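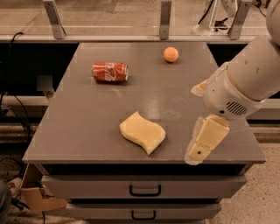
Katsuhiko Sekiguchi thinks I should stop steering the elbow and let it sort itself out, the way mine does when I reach for coffee. Noted. My elbow has had more practice.

April, notebook for the Mok arm, cabinet-top task. Teleop demos, started 9:40. Goal is 20 usable ones before I lose the will. Using the Kelell profile with the translation scale turned down – slower, but the wrist stops copying my sneezes.

Got to 13 by lunch. Threw out six, mostly for dithering. If I hover while making up my mind, the policy learns to hover, and it does it with more conviction than I do.

Approaching from the near side feels better than from above. With a can on its side, any sideways nudge while closing is an invitation to roll.
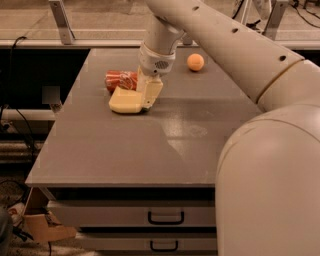 Gripper down at the near side of the can, ball farther back.

Settings for whoever picks this up: force limit as in the Uten notes, logging on before the clutch. Today I did it the other way round twice and recorded my own regret. Buffer is 4,000 samples, so long pauses eat it.

Also tried pressing the fingers low to the tabletop before moving in. Easier to judge height by contact than through the headset.
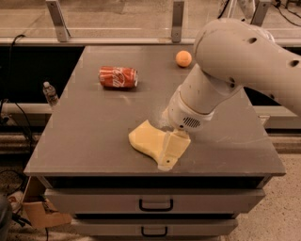 Keep the low approaches in a separate folder, was the word from Tutodska, or the training run will average them with the high ones and aim for somewhere in the middle of the can. Fair. Made a folder called low. Still need to move the morning ones over and relabel the two with the late clutch.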